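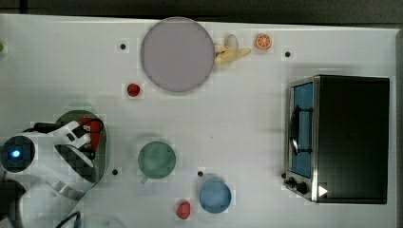
Why does the indigo vat keep going flat by midafternoon? It's running out of reducer before it runs out of dye, so the color is sitting in there doing nothing, and topping up with more indigo only makes the sludge deeper.

July 28, 2024

I spent way too long this morning blaming the heat. The vat was at 104 F when I took the lid off, which is fine, and the pH strip came out close enough to 10.5 that I'm not going to argue with it. But the liquid was blue. Flat, inky, school-pen blue all the way down, with hardly any of that coppery skin on top. It should be yellow-green under the skin, like old olive oil. So the lime was okay and the fructose was used up.

I'd put 9 skeins through it yesterday without a rest, and I dunked them straight out of the rinse bucket, dripping. Every one of those carries air in with it. I know this! I have it written on masking tape on the side of the barrel!

What I did about it, in order:

- scooped off the dead foam and saved it in the jar
- dissolved 18 grams of fructose in warm water and poured it down the inside wall, slowly
- one slow stir around the edge with the long paddle, no splashing, lid on
- left it alone for an hour and a half (went and wound bobbins so I wouldn't peek)

When I came back there was a proper purple-bronze skin and the liquid under it had gone to a murky green. Not yellow yet. I gave it another half hour and then did a test strip on the cotton tape: ten-second dip, came out green, turned blue in the air in under a minute. Good enough to work with.

Next was the Pavora linen, the heavy one. It still resists. I scoured the second piece for two hours with soda ash and the water came out the color of strong tea, and even so there's a pale patch near the selvage where the dye just slid off. I think there's a finish on it that soda ash won't shift. If anybody has tried a longer soak on it, write it on the board, because I have over 616 grams of the stuff left and I'd like it to be something other than rags.

The Mastura wool is another story, it grabs everything. Three dips and it's already darker than the card we're supposed to match for the Yatsenko order. I should have stopped at two. I rinsed it with a splash of vinegar to bring the pH back down before it got crunchy, and hung it on the north line. The card is number 2925, for whoever does the matching, and please compare it when the wool is bone dry and out by the door - everything looks darker under the tubes in here, and I got caught by that in March with the curtain panels.

The crate from Kudport finally came. Lime, two bags of madder, no alum. The slip says the alum ships separately. I've put the lime on the high shelf away from the drain, and one bag is split at the corner so I've double-bagged it. Wear a mask if you open it, it puffs.

Things I want to try before the next batch:

- five dips at most, then an hour of rest, and stick to it
- squeeze the skeins out under the surface on the way up instead of lifting them and letting them pour
- move the vat off the concrete, it loses a lot of heat overnight
- a small side vat just for the pale blues, so I'm not watering down the big one

Vat's fed and covered for the night. Blanket is on top, heater is on low. Don't stir it before I get in, just check the skin and write down the temp.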